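The Case for the Wire Basket With a Lid
By Anoma Sultana
April 1, 2019

I have moved twice in the past few years, first to Trarnberg and then to an apartment above a shoe repair shop on Lutau Street. Both times I packed the kitchen in a hurry and unpacked it slowly, and both times I ended up annoyed at the same thing. I owned too many deep containers. I had plastic tubs, a canvas bin, two drawers without a dresser, and a large woven hamper that had somehow become the place for dish towels, batteries and birthday candles.

My opinion on this has become fairly firm. For small household goods, an open-sided wire basket with a flat panel on top is better than almost anything sold as a storage system. It should be white or some other plain color, it should sit on a flat surface at working height, and it should be mostly empty.

The argument against closed bins is simple. A closed bin hides what you own. You put the sewing scissors in it in October and by spring you have bought another pair. Labels help for a while, but labels describe what you meant to put in the bin. My label said "baking" and the contents were paper plates and a bicycle pump.

With wire you can read the contents from across the room. A lime-green container under the top panel of a white basket is hard to lose, even when the panel puts part of it in shade.
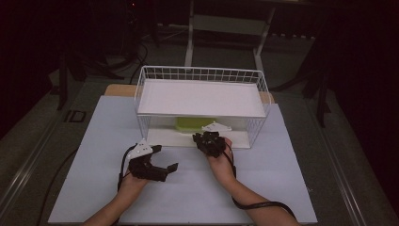 What the top panel is for

People who come around to wire baskets usually stop at the basket. I think the panel matters just as much. An open-top basket invites dropping. You walk past, you let go of something, and it lands on whatever was there. After a month the bottom layer belongs to a different season.

A flat panel across the top ends that. To put something away you have to reach in from the side and set it on the floor of the basket, and you have to look at where it is going. It takes a second longer. I consider that second well spent. The panel also gives you a second surface, good for one light thing you need today, such as the mail or a pair of reading glasses. If it holds more than that, clear it.

The floor needs attention too. Bare wire is a poor floor. Small items tip, and anything with narrow feet goes through the gaps. A flat sheet laid inside solves this, and it lifts out for washing. I cut mine from a sign the previous tenant left behind a door. A friend at my last job used a placemat, and hers looks nicer.

Why mostly empty

This is where I lose people. My sister visited from Cassim and asked why I had given a whole basket to one box of tea bags. She pointed out that she could fit the box, the coffee filters, the sugar and a jar of cloves in there. She was right that she could. She would then have to move the sugar to reach the filters every morning.

Storage advice tends to treat empty space as waste. The catalogs love a drawer packed edge to edge. I think a container is full when you can no longer take one thing out without touching another. By that measure most of the drawers I have ever owned were full at half their volume. A basket with one box in it, set where the hand goes naturally, is doing its job.

I will grant the other side two points. Wire collects dust and cooking grease, and the corners of a grid are tedious to clean. If you fry a lot, keep the basket away from the stove. And wire is bad for anything that sheds or leaks, so flour, rice and dish soap need their own closed containers first. A small box with rounded corners and a lid sits well on a flat floor and slides out without catching.

I would also put a board under the basket. Wire feet mark a wooden table, and you will drag the basket no matter how often you promise to lift it. A pale board has the further benefit of showing crumbs.
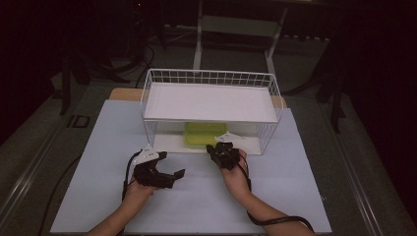

White wire basket with a flat top, on a pale board over a wooden table. One green box inside.

None of this has to cost much. The housewares aisle at Lidetum carries plain wire baskets near the dish racks, well away from the "organizing" display where the prices go up. Buy one. Live with it for a few weeks before buying a second, and give it a single purpose in that time. Tea, first aid, the things for packing lunches.

As for the woven hamper, I gave it to the shoe repair shop downstairs. They keep laces in it, and last week it took the owner several minutes to find me a brown pair.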